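**Flächenleuchte im innenliegenden Raum: Blendung an glänzenden Wandpaneelen**

**d_sarkozi** schrieb:

Moin zusammen,

Planungsfrage zu einem innenliegenden Arbeitsraum ohne Fenster. Wände: weiße, glatte Paneele, Oberfläche glänzend, vom Bauherrn bereits bestellt. Decke hellgrau, matt. Vorgesehen ist eine einzelne große Flächenleuchte, mittig, Farbtemperatur 4000 K, DALI-Treiber. Die Simulation liefert auf der Arbeitsebene im Mittel 721 lx, Gleichmäßigkeit unkritisch.

Problem: UGR liegt nach Tabellenverfahren im zulässigen Bereich, ich traue dem Wert aber nicht. Das Verfahren setzt diffuse Reflexion voraus. Bei glänzenden Wänden sehe ich die Leuchte im Paneel ein zweites Mal, und dieser Anteil taucht in der Rechnung gar nicht auf.

Wie geht ihr damit um?

Dénes

---

**layug_licht** schrieb:

Das Tabellenverfahren kannst du hier vergessen. Es kennt nur Reflexionsgrade für Decke, Wand und Boden, jeweils diffus. Glanz ist kein Parameter.

Vorgehen bei uns:

1. Beobachterposition festlegen (Augenhöhe sitzend 1,20 m, stehend 1,60 m).
2. Leuchte an der Wandebene spiegeln, Spiegelbild als zusätzliche Lichtquelle ansetzen.
3. Leuchtdichte des Spiegelbilds = Leuchtdichte der Leuchte unter diesem Winkel × gerichteter Reflexionsgrad.
4. Prüfen, ob der Reflex im Gesichtsfeld liegt.

Bei senkrechtem Einfall sind es je nach Lack nur wenige Prozent gerichteter Anteil. Bei streifendem Einfall steigt der Wert deutlich. Genau dort liegen bei einem schmalen Raum die Längswände.

---

**Purkcombe_Elektro** schrieb:

> Genau dort liegen bei einem schmalen Raum die Längswände.

Theoretisch richtig, praktisch überschätzt. Wir haben im Objekt Talavera durchgehend glänzende Paneele verbaut, 2 Flächenleuchten je Raum, keine einzige Reklamation wegen Reflexen. Beanstandet wurde nur das Brummen der Treiber bei niedriger Dimmstellung.

Der Mensch guckt auf die Arbeitsfläche und nicht an die Wand. 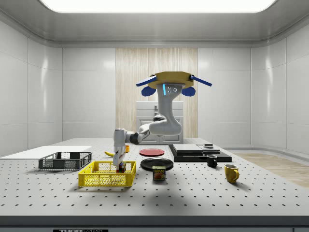

Zum Treiber noch ein Hinweis, weil DALI genannt wurde: untere Dimmgrenze im Datenblatt prüfen. 1 % logarithmisch ist etwas anderes als 1 % linear, und nicht jeder Hersteller schreibt dazu, was gemeint ist. In Talavera haben wir die Untergrenze im Steuergerät fest eingestellt, danach war Ruhe.

---

**s_upadhyay** schrieb:

Keine Reklamation heißt nicht, dass keine Blendung vorliegt. Es hat sich nur keiner beschwert.

Ich habe in Rurton mit der Leuchtdichtekamera nachgemessen. Raum ähnlich aufgebaut, Wand glänzend weiß. Leuchtdichte des Reflexes im Paneel auf Augenhöhe: 396 cd/m². Die Wandfläche direkt daneben: 95 cd/m². Das ist ein Verhältnis von gut 4:1 innerhalb einer eigentlich homogenen Fläche. Keine Absolutblendung, aber für Bildschirmarbeit störend, sobald sich der Reflex zusätzlich im Display abbildet.

@Dénes: Welche Sehaufgabe? Ohne diese Angabe ist die Frage nicht beantwortbar.

---

**d_sarkozi** schrieb:

Überwiegend stehende Tätigkeit am Tisch, ein Bildschirm an der Längswand. Blickrichtung im Regelfall zur Stirnwand. Dort ist ein mattes Paneel in Holzoptik geplant, das dürfte unproblematisch sein.

---

**layug_licht** schrieb:

Dann ist die Stirnwand erledigt. Bleibt der Bildschirm. Optionen nach Kosten sortiert:

- Bildschirm um 90° drehen, Kosten null
- Mikroprismatische Abdeckung statt Opaldiffusor; senkt die Leuchtdichte oberhalb 65° deutlich
- Leuchte teilen und als zwei Gruppen schalten
- Seidenmatte Paneele, sofern die Bestellung noch änderbar ist

Bei der Prismenabdeckung wird der obere Wandbereich dunkler. Zylindrische Beleuchtungsstärke neu rechnen.

---

**Purkcombe_Elektro** schrieb:

Mikroprisma bei glänzender Wand würde ich nicht nehmen. Das gibt bei manchen Fabrikaten ein sichtbares Streifenmuster auf dem Paneel. Opal bleibt gleichmäßig und verzeiht auch leichte Versätze an den Stoßfugen.

---

**s_upadhyay** schrieb:

Streifen sehe ich nur bei direkt eingekoppelten LED-Reihen ohne Zwischenfolie. Bei seitlicher Einkopplung tritt das nicht auf. Dass Opal an Stoßfugen gutmütiger ist, stimmt. Im Streiflicht sieht man sonst jeden halben Millimeter.

---

**k_belmonte** schrieb:

Ergänzung von der Wartungsseite: Bei glänzenden Oberflächen nicht mit Wartungsfaktor 0,8 pauschal rechnen. Im Objekt Indale wurden die Wände im Oktober gereinigt, und die Wischspuren waren unter der Flächenleuchte aus mehreren Metern zu sehen. Reinigungsmittel und Wischrichtung (senkrecht, entlang der Fugen) gehören in die Dokumentation.

---

**d_sarkozi** schrieb:

Danke, das hilft weiter. Stand jetzt:

- Bildschirm kommt an die Stirnseite neben das matte Paneel
- Opal bleibt, dafür zwei getrennt schaltbare Gruppen
- untere Dimmgrenze wird im Steuergerät gesetzt
- Musterpaneel seidenmatt ist beim Bauherrn angefragt - Antwort steht aus

Das Spiegelverfahren rechne ich für beide Augenhöhen durch und stelle die Werte hier ein.

---

**Purkcombe_Elektro** schrieb:

Bei zwei Gruppen an die zusätzliche DALI-Adresse denken. Und den Bildschirm würde ich trotzdem an der Längswand lassen, der Leitungsweg ist kürzer.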